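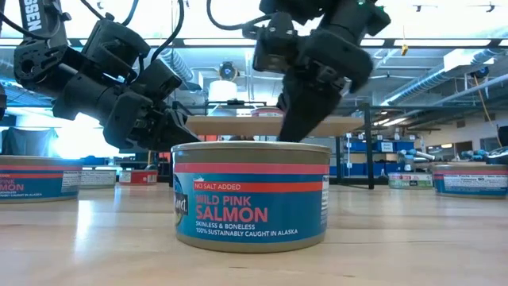 Wild pink salmon, no salt added, skinless and boneless. The label says caught in Alaska.

Pantry shelf, May

Sarita Prajapati keeps the canned goods for the Bhardwaj house, which in practice means a closet off the kitchen, 25 inches deep, with four shelves and a light on a pull cord. Twice a year everything comes out, gets checked, and goes back in. The notes on this page are from the Saturday in May when she did the spring round. They follow the fish, which takes up the second shelf from the bottom.

Why the no-salt kind
The house switched over when Sarita's father moved in and had to watch his sodium. Regular canned salmon went to a neighbor and the no-salt cans took its place. They taste flat straight from the can. With lemon juice, black pepper and a spoonful of chopped pickle they are fine, and the pickle can be left out for anyone who is avoiding salt altogether. Read the front of the label before buying, as the regular and no-salt versions often sit side by side at the store.

Skinless and boneless
This costs more than the traditional pack. The traditional pack has soft bones that mash in with a fork and add calcium, and half the family likes it better. The other half picks the bones out and leaves them on the side of the plate. Skinless and boneless settles the matter on weeknights. For salmon loaf the traditional pack is still the better choice, and Sarita buys it separately when she plans to make one.

Checking the cans
Each can is wiped with a damp cloth and turned over to find the date. Some brands stamp it on the lid and some on the base. A can with a deep dent on the seam goes in the trash, and so does any can with a swollen end or rust that does not wipe off. Shallow dents on the side are all right. Cans with less than three months left go in a basket on the counter to be eaten first.

Shelf order
The shelf is a Skarness steel unit, bought secondhand and painted once. Labels face out. New cans go to the back and old ones come forward. Fish used to be stacked three high, until a stack came down on the rice bin and cracked the cover. Two high is now the limit. The Ullex shelf liner has a ribbed surface and keeps the bottom row from sliding when someone reaches past it.

Squat cans and tall cans
They do not stack well on each other. Squat ones go on the left, tall ones on the right, with the tomato paste between them. The old Goltix can rack was meant for soup cans and jams with anything wider, so it went to the garage, where it holds spray paint.

Salmon patties, the usual way
Drain one can and flake it with a fork. Add an egg, a handful of breadcrumbs, half a small onion chopped fine, lemon juice and pepper. Shape into patties and chill them for 25 minutes so they hold together. Fry in a little oil, three or four minutes a side, until brown. If the mix is too wet, add more crumbs a spoonful at a time. Check the breadcrumb package for salt too. Plain panko is usually lower than the seasoned kind.

After opening
Leftover salmon goes into a glass container with a lid and is eaten within three days. It is good cold on toast or stirred into potatoes. Empty cans are rinsed twice before they go in the recycling, and the bin goes out the same night in warm weather.

Next round is in the fall. Still to buy: tomato paste, chickpeas, a new bulb for the closet.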